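I've gone right off the phrase "minor fault". At Firkitz we had the folding arm stop dead on its 74th shirt, jaws half shut, and the log called it minor. Fine, nothing tore and no fingers were near it. But somebody reached in to free the cloth with the power still on (yes, I shouted), and the stop button was on the far side of the bench!

My view, for what it's worth: a gripper that handles soft things needs a stop you can hit from wherever you're kneeling. T-shirts look harmless, so people get careless round them.
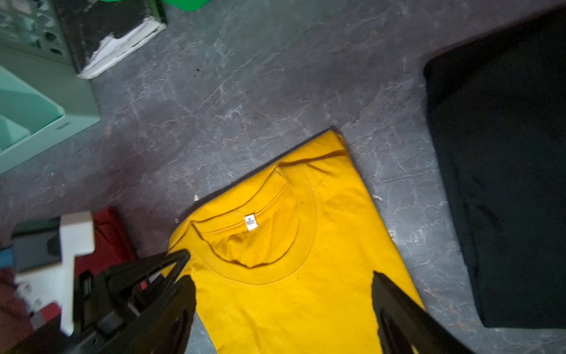
Jorik wrote back that a second button is just one more thing to break, and that the Flonitz lot ran 553 folds with only the one. Well, good for them. I'd still pay for the extra button, and I'd want the log to say "hand in reach" when there was a hand in reach. Ours still says "minor".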